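Visit to the Javen sorting rooms, Jadmont

We went up to Jadmont in July for the open day at Javen, a firm that takes in mixed household goods and sorts them for resale. The doors opened at 9 a.m. Parking was in the field behind the main building and cost nothing. From there it was a short walk past the loading bays to the front desk, where we were given a visitor sticker and a map on one sheet of paper.

The tour held 15 people at a time and lasted 70 minutes. It started in the receiving hall, where boxes come in from the Daly depot. The guide said 254 boxes had arrived the day before. Most were still taped shut and stacked along the wall with the date written on the side in marker.

After that we went through to the small goods room, which I liked best. Small goods means anything that fits in a bin and has no obvious partner: balls, cups, lids, toys, parts of things. Everything goes into open gray bins on wooden tables, and it gets mixed up in a way you would only see at the back of a closet. A dustpan can end up next to a ball and a bright orange cup or lid. 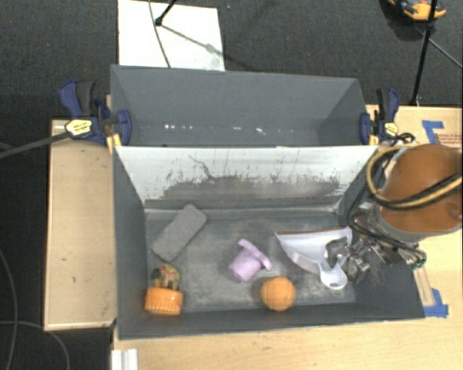 The guide explained that cleaning tools and toys are separated first and go to different shelves. Loose plastic pieces are kept for two weeks in case the rest of the item turns up in a later box. After that they go to recycling. I asked how often a match is found and was told it depends on the season, with spring being the best.

The last stop was the shop. It has 85 shelves, all numbered, and prices are on colored dots. Kitchen things were near the door and picked over by the time we got there. I bought a colander and two baking tins.

Lunch was soup and rolls in the break room. The coffee was weak. There is a second site at Stondov that handles furniture only, and it has its own open day in the fall. We plan to go if the date suits. Wear flat shoes, as the floor in the receiving hall is uneven near the bays.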